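Donano 40 Solar Street Light
For village roads, jetties and market squares 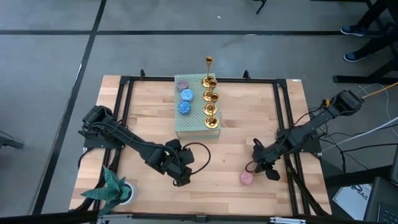

The Donano 40 is the light we picked for the Dauda district roads program, and we're still excited about it! Each pole carries its own panel and battery, so a village council can light a stretch of road long before the grid line gets there. So far 2,141 of them are up across the district, with another batch due in February.

Poles come in 30-foot lengths and go in at 50 paces apart on straight road, closer at bends and school gates. The lamp dims itself after midnight and comes back up when someone walks past — people love that part.

Councils can order through the Namach public works office. Bring the road plan and the signed land consent. Carkix handles delivery and will take poles upriver by boat if the road is out.

Spare batteries and lamp heads are kept at the Namach depot. For site visits, ask for Radwa Ramadan, mornings are best.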